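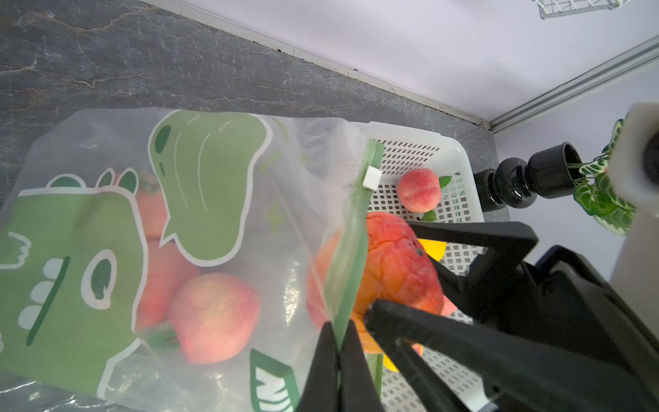 Page last changed: Dec 11, 2021 (K. Amarasinghe)

5. Recording and scoring zip-bag trials

This section covers the bag task of the Stomden manipulation method. It assumes that the arm has been homed (section 3) and that the wrist camera has been calibrated against the worktop (section 4). The method compares two ways of choosing a grasp on a soft bag: on the body of the bag, or on the zipper strip along the open edge. The policy names used below are BODY and STRIP.

5.1 Preparing the worktop

1. Clear the previous trial from the log before touching the worktop. A trial left open will take its first frames from the new layout.

2. Place the bag on its side, within reach of both fingers. Printed bags are preferred for the main set. Plain clear bags belong to the control set and are logged under a separate code.

3. Put the fruit in the bag. The main set uses peaches. Leave the strip unfastened.

4. Set the basket beside the bag. It may hold fruit already; enter this as "basket preloaded" in the trial form.

5. Add the distractors listed on the layout card. These are loose fruit of other kinds and colours, plus any household objects given on the card. An object lying on its side is entered as "lying", whatever its usual position.

6. Check the wrist view. The strip must be visible for at least part of its length, and the gripper fingers must be in view at the lower right.

Note: A dark, veined worktop gives false edges in the depth map. Set the edge filter to 7 for marble patterns and leave it at the default for plain surfaces.

5.2 Running a trial

1. Load the policy from the Wirel console and confirm that the name shown is the one on the layout card.

2. Set the closing force to 40 per cent. Do not change it between BODY and STRIP trials of the same layout.

3. Start recording, wait for the steady green mark in the console, then release the arm.

4. Let the policy run until it reports "done" or the time limit is reached. Do not move the bag by hand, even if the fingers have lost the strip.

5. Stop recording and fill in the trial form before the layout is changed.

CAUTION: Keep hands outside the marked area while the arm is released. The fingers close without a warning sound.

CAUTION: Do not raise the closing force to recover a slipping grasp. The strip can tear away from the bag, and the trial is then void.

5.3 Scoring

Score each trial from the wrist video, one frame at a time, at three points: first contact, closed grasp and end of trial.

First contact. Enter what the fingers touch first: strip, body, fruit or worktop. If a finger touches loose fruit on the way, enter this as a side contact. It does not change the main score.

Closed grasp. A strip grasp counts only if the strip lies between the fingers. Where a finger hides the strip, enter "unclear". Do not guess from the frames that follow.

End of trial. Enter the number of fruit items in the bag and in the basket. Items that cannot be told apart through the print are entered as "hidden".

Note: Two people score each trial separately. Differences go to Iresha Ranasinghe, whose entry is final.

5.4 Result of the May series

The May series had 100 trials for each policy, on the same set of layouts. STRIP kept its grasp to the end of the trial more often than BODY on printed bags. On plain bags the two could not be separated. Costel Vidmar has suggested that the print helps the strip detector by setting the clear plastic apart from the worktop. This has not been tested on its own, and the result should be quoted with that limit.

Side contacts were more common with STRIP. Most were with loose fruit lying close to the strip. Layout cards issued since then state the least distance between the strip and the nearest distractor. Older cards may be used only to repeat the May series.

5.5 Storing the data

1. Export the trial with the Cassim tool. Frames are saved in blocks of 500.

2. Check that the first and last block open correctly.

3. Copy the trial form into the same folder. Forms stored elsewhere are not read by the scoring script.

For void trials, see section 6.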